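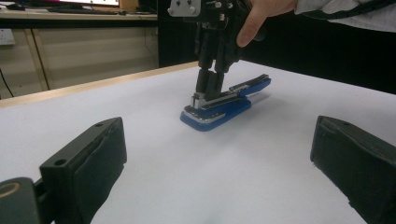

Chapter 6
Holding Pages Together

My first booklet fell apart in the mail. It was a 34-page guide to the footpaths near Firkness, and I had folded every sheet by hand, pressed the creases with the back of a spoon, and then put a single staple in the top left corner like it was a school report. I still have the polite letter one reader sent me, along with the loose pages.

So far in this book we've worked on what goes on the page. You've picked a paper size, set your margins, and (if you did the exercise at the end of Chapter 4) made a dummy with the page numbers in the right places. Keep that dummy close by. We're going to bind it.

Binding sounds grand, I know! When I say it here I mean any way of keeping sheets in order while somebody turns them. A paper clip counts for an afternoon. A sewn spine can last longer than the person who sewed it. Most of what you and I will make sits somewhere in the middle, and for that middle ground I reach for wire or thread.
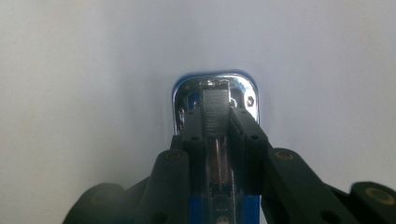 Figure 6.1 The nose of a stapler, with a chrome plate and a blue rim.

Wire is fast. Once I learned to put my staples on the fold, I got through all 752 copies of the Allitach songbook in one long June weekend, radio on, windows open. The trouble is thickness. Every sheet you add pushes the inner pages out a little farther than the outer ones, and bookmakers call this creep. In a thin booklet you'll hardly notice it. In a fat one the page edges make a slope, and if you trim them flush, your inside margins and outside margins stop matching.

Thread is slower and kinder to the paper. My teacher, Janka Kopecký, wouldn't let us near a stapler until we could sew a pamphlet stitch without looking at the diagram. I grumbled about that for weeks — then I opened one of those practice booklets years later and it still lay nearly flat.

We'll start with the folded and stapled booklet, then move on to the three-hole pamphlet stitch, and finish with a side-sewn binding for stacks of single sheets. Glue gets its own chapter. It needs one.

Before you read on, gather these:

Your dummy from Chapter 4
A bone folder or a clean spoon
A stapler that can reach the fold of your sheets
An awl or a thick needle
Linen thread and a little beeswax
A few sheets of scrap paper for practice

Words to know in this chapter: fold, spine, signature, creep, sewing station, trim.

6.1 Finding the Grain

Paper has a direction it likes to fold in. Take a sheet of your scrap and bend it over gently without making a crease, first one way and then the other. One bend will feel softer. That softer bend runs along the grain, and you want your spine to run the same way.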